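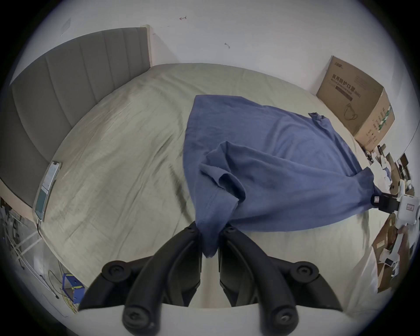

Gripper view, both lower corners of the shirt held, fold still across the middle.

Meltier shirt flattening: which demos to drop before training
Forum: Manipulation and Learning

greyhopper
Posted 9:40 pm

I'm working through the Meltier set from our Lenville flat. The task is flattening a T-shirt on a bed with two hand-held grippers, one camera on the gripper and one at head height. There are 1,685 demos in total. We train one policy on the lot and get 66 per cent success on the bench arms, where success means no doubled-over fabric left and the hem visible from end to end.

Before the next run I want to filter. My first rule was to drop any demo where the shirt is still folded on itself at the moment both grippers have hold of it. The idea is that a clean grasp on an open shirt is easier to learn from. The rule removes a lot of demos like the one at the top, where there are two good corner grasps and tension along the edge but a loose flap through the lower middle.

I ran it on a small subset and success went down. Training settings were the same, and so was the seed. Has anyone seen this with cloth?

taut_edge
Posted 10:05 pm

Yes, and I would expect it. The demos you dropped are the only ones that show what to do about a flap. If every training example starts the pull from an open shirt, the policy has no recovery in it. At test time it will get a folded shirt sooner or later and will pull it harder.

Filter on the outcome at the end of the demo and leave the middle alone.

pk_linear
Posted 10:31 pm

I don't agree with that as a general rule. Outcome filtering keeps demos where the operator made a mess and then spent a long time fixing it. With a short action horizon the policy copies the mess as readily as the fix. We had this on towels with the Jatness arms. Cutting the long demos helped more than anything else we tried.

How long are the folded ones compared with the rest?

greyhopper
Posted 10:48 pm

Median is 15 seconds for the folded group and 9 for the open group. So pk_linear may have a point, and my rule could be cutting on length by accident. But then the result should have improved, going by the towel story, and it got worse.

taut_edge
Posted 11:02 pm

Towels have four similar corners. A shirt has sleeves that bunch up and a hem that doubles under, so the extra seconds are probably spent on something the policy needs. I would match the two groups on length and run them again before reading anything into it.

Separate question. Do you cut the approach phase? If the clip starts with open grippers and nothing held, how much of that stays in?

greyhopper
Posted 11:20 pm

Matching on length is a fair suggestion, will do.

At present the approach stays in. We also have segments with no garment between the fingers at all, just the two tools pointed forward over the sheet. Moges (our labelling script) calls these "idle" and gives them the same weight as the rest.
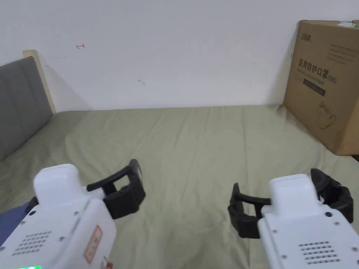
Re: idle segments
pk_linear
Posted 11:44 pm

Those I would down-weight heavily. From the head camera you get two open grippers facing each other, a green sheet and some creases. There is no target in the space between the jaws, so whatever action is recorded there is noise as far as the cloth is concerned. If enough of these go in at full weight, the policy learns that hovering is a fine thing to do. Check your failures for stalls.

The wrinkles in the sheet worry me too. They are the same sort of size as creases in a shirt. Have you tried a plain tight cover?

greyhopper
Posted 11:58 pm

Checked the last batch of failures. Stalls are the largest group, ahead of dropped corners. Most of them happen before first contact, with the jaws open.

No to the tight cover. The sheet moves about during a session and we wanted that in the set. Blue on pale green is an easy split on colour anyway. A green shirt might be a different matter, and I have no numbers on that.

taut_edge
Posted 12:15 am

Don't remove the idle segments completely. The policy still has to start from somewhere, and open grippers over a bed is a state it will be in at the beginning of each rollout. I would keep the last part of the approach and trim everything before the tools begin to close in on the shirt.

I'd keep the wrinkled sheet as well. A policy that only works on a tight cover is not much use in a bedroom.

pk_linear
Posted 12:22 am

Trim or down-weight comes to nearly the same thing, so fine. I still think the sheet should be tested by itself. You have changed the bed surface, the garment and the fold state together and are reporting one number.

greyhopper
Posted 12:37 am

Agreed that one number is thin. Plan for the next runs, all with the same seed:

1. Full set, idle segments trimmed to the final approach.
2. Full set, idle segments down-weighted, no trim.
3. Folded and open groups matched on length, trained separately.
4. Run 1 repeated on the bench with a tight cover, evaluation only.

Run 3 will be a good deal smaller than the others, so I will cut run 1 down to the same size as a control. Each run takes almost a full night on our one card. I will post the failure breakdown with each result, stalls and dropped corners in separate columns.

taut_edge
Posted 12:41 am

Please include the fold state at first grasp in the same table. You have the labels already.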